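Call for Participants: Two-Handed Demonstration Study
Pralar Manipulation Lab, Pukeo campus

The Pralar Manipulation Lab is recruiting adults to record two-handed manipulation demonstrations with hand-held grippers. The recordings will be used to train and compare control policies for household and light assembly tasks. Recruitment is open until 20 participants are enrolled.

Background

In an earlier phase of the project, lab staff recorded 1,000 demonstrations of folding, sorting and lid-closing tasks. Policies trained on that set completed 70 percent of test trials when the objects started in positions similar to those in the recordings. Performance fell sharply when the starting layout changed. Review of the data suggested that staff operators had settled into very similar motions, and that the set contained few recoveries from slips or poor grasps.

The present study tests whether demonstrations from a larger and less practiced group of operators reduce this drop. Task, object set and training procedure are held fixed. The operator pool is the only variable.

What participants do

Each participant holds one gripper in each hand and carries out short tasks while standing. The fingers open and close under hand control. Position is estimated from the recorded video. No robot arm is used during recording, and no programming is required.
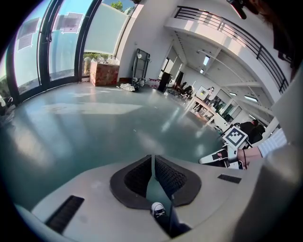
Hand-held grippers in the recording area. The square marker is mounted on top of the gripper.

Participation consists of 5 sessions. The first covers grip, pacing and the start and stop signals, and data from it are not used for training. In the remaining sessions participants work through a task list at their own speed. Dropped objects and failed grasps should be corrected in place where possible; these episodes are kept and labeled separately. Rest breaks are scheduled between task blocks and may also be taken on request.

Eligibility

Participants must be 18 or older, able to stand for the length of a task block, and have full use of both hands. Normal or corrected vision is required. Left-handed applicants are encouraged to apply. People who have operated hand-held grippers for this lab or for the Bondarchuk teleoperation study are not eligible, as prior training would confound the comparison.

Data handling

Video from the grippers is stored on lab servers under a participant code. Audio is not recorded. Faces are blurred before any footage is shared outside the project. Participants may withdraw at any point and may ask for their recordings to be deleted up to the release of the data set, planned for April.

Compensation

Participants are paid per session at the standard campus study rate, including the training session. Partial sessions are paid in full.

How to apply

Complete the screening form on the Rolix study portal under "Two-Handed Demonstration Study." State your dominant hand, any previous experience with robot teleoperation, and the hours you are available. Sessions start at 9:30 a.m. and 1:30 p.m. Wear closed shoes and sleeves that do not hang over the hands.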